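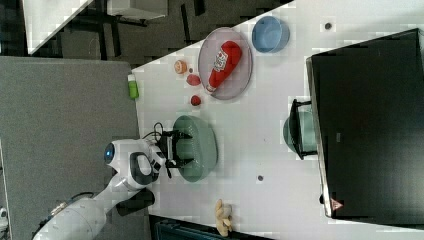 One reader in Catden wrote in to say that a sourdough starter doesn't need feeding every single day, and that I'd scared her sister off baking altogether with last month's column. Fair enough! She keeps hers at the back of the fridge, feeds it when she remembers, and says the bread comes out fine.

So I tried it her way. I left mine alone for 7 days, pulled it out, poured off the gray liquid on top (smelly, but harmless) and gave it two feeds on the counter before I mixed any dough. It was slow the first morning and then it took off. The loaf had a bit more tang than usual, and I liked it better that way, to be fair to her.

A few of you also asked about my amounts. I use 456 grams of flour for one big loaf, an odd number I got from halving an old recipe and never rounding off. I bake it with the lid on for 35 minutes, then another 20 without. My oven runs cool, so peek early if yours doesn't.

I'm still buying the rye from the mill shop in Tamayo, and they're back to the small bags in November, which suits my tiny pantry. Next time I want to get into crackers, so send me whatever you do with your extra starter.

Print this page | E-mail to a friend
Home | News | Recipes | Past Issues
Contact us | Copyright Catden Kitchen Newsletter | Back to top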